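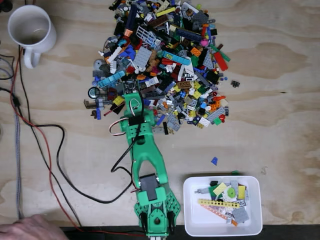
Kgomotso Msimang replied:
Sorry to hear the inventory site is being stubborn with you, and thank you for writing it all out so patiently. Could you tell us which browser you're using, and whether the missing entries come back if you sign out and sign in again? Have you changed the name of any of your lists since October? That last one sounds odd, I know, but it matters more than you'd think.

Customer wrote:
Hello Kgomotso, and thank you for getting back to me so quickly! I'm on Firefox, on the same old desktop I've always used. I signed out and in twice and the list called "Loose parts, kids" still stops at 100 entries, when it ought to have 400. The other lists are fine. And yes, I did rename that one. It used to be "Loose parts / kids" with a slash, and my daughter thought the slash looked untidy, so I changed it to a comma. I never dreamed that could upset anything.

I also tried the export button, and the file it gave me had only the same 100 lines in it. I'd be so sad to lose the rest - I typed most of them in over the winter evenings with a cup of tea, and I don't think I have it in me to do it twice.

Kgomotso Msimang replied:
Please don't retype anything! Your entries are all still on our side, I've just looked. When a list is renamed, Kanaujia (that's the part of Nosico that does the sorting) is supposed to rebuild the page index, and for yours it stopped after the first page. I've started the rebuild by hand. Give it 20 minutes, then hold Shift and click reload. Until then, please leave the list alone, even for small edits.

Customer wrote:
I gave it an hour to be on the safe side, as supper got in the way. The list is back, nearly! It goes up to 398 now. The two that are missing are both ones where I'd put a slash in the notes field, "gray / dark gray" and "lime / green".

Kgomotso Msimang replied:
That is a very useful thing to have spotted, thank you. The slash again. I've put both entries back and passed the details to the people who look after Kanaujia, and I've added your account to the bug report so you'll get a note when it's fixed. For now, a comma or the word "or" is safer in the notes.

Customer wrote:
All 400 present, and the export matches. Commas from now on, then - my daughter will be unbearable. Happy for you to close this one.

Status: Resolved
Linked bug: open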